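Break room and supply closet tips, from the Tavville building upkeep page
September 8, 2026

Quick ones this time, floors got stripped over the weekend and I'm behind on everything.

Mop heads. Rinse till the water runs clear, wring, hang them head down. Not in the bucket. A mop left in the bucket overnight smells by morning and then so does the hallway. We keep 4 on hooks by the slop sink and rotate.

Floor cleaner. Read the jug. More soap does not mean more clean, it means sticky floors and everybody's shoe prints by noon. Cold water is fine for the Rultum stuff. Measure with the cap, dump, done.

Entry mats. Vacuum both directions. Flip them once a week and get the grit out from underneath, that grit is what chews up the finish by the doors.

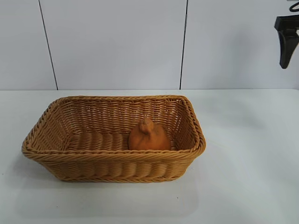 Spray bottles, label every one. Both sides, permanent marker, clear tape over it. If you find one with no label, don't sniff it, don't guess. Set it aside and ask whoever is on shift. And never top off a bottle with somthing different from what was in it.

Paper towels: buy the case, 19 bucks cheaper than singles over at Juven last time I checked. Store them off the floor. One slow leak under the sink and you've lost the whole case.

Microfiber cloths. Wash separate from cotton, no fabric softener, low heat. We do one color for restrooms and another for kitchens and they do not mix, ever. Worn ones go to the shop for greasy jobs. 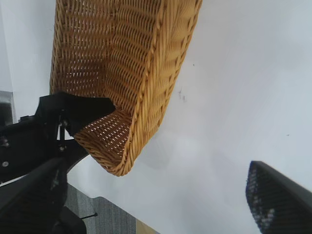

Dusting the stuff people forget. Tops of door frames, vent covers, the fan in the restroom, chair legs. Baskets too, if your break room has them for fruit or napkins. An open weave like this one, with all the little gaps, holds crumbs and dust you can't wipe out, so use a dry paintbrush and then the vacuum with the brush end. Go slow around the braided rim. Damp cloth after if it needs it, let it air dry before anything goes back in.

Filters. Write the date on the cardboard edge when you put a new one in. Arrow points toward the unit. Check monthly in September thru spring, the one by the loading door goes gray fast.

Light bulbs, keep a spare of each kind and tape the old box flap inside the closet door so you know what to reorder.

Drain in the mop sink slow? Pull the strainer first, it's string and hair nearly every time. Gloves on.

Vacuum bags next time, and the Tang degreaser if the order ever gets here.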